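From: Zoriana Chornovol
To: Grellutville Woodturners list
Subject: Re: Drying rough-turned bowl blanks in the shared storage room

Members,

Thank you to Khrystyna-Mariia Nazarenko for the questions below.

> Could the list confirm how rough-turned blanks should be marked before
> they go on the racks? I have two cherry bowls, both sealed on the end
> grain only, and the last notice did not mention weights.
> Khrystyna-Mariia Nazarenko

Each blank must carry the member's name, the species, the month it was turned and the starting weight in grams, written in pencil on the foot. Ink bleeds into wet maple and cannot be read later. The larger of the two cherry bowls was logged at 842 grams and the smaller at 506 - please copy those figures onto the wood itself.

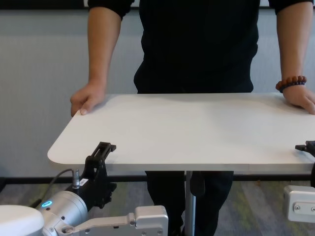
Sealing the end grain only is acceptable for cherry. Fruitwoods with the pith left in are not accepted on the racks in any condition. Blanks should be weighed again every two weeks, and may be returned to the lathe when two readings in a row agree.

The Mykhailiuk rack is reserved for pieces turned before February. New work goes on the Cudell rack, lower shelves first.

Unmarked blanks will be moved to the firewood bin at the end of the month.

Zoriana Chornovol
Storage Coordinator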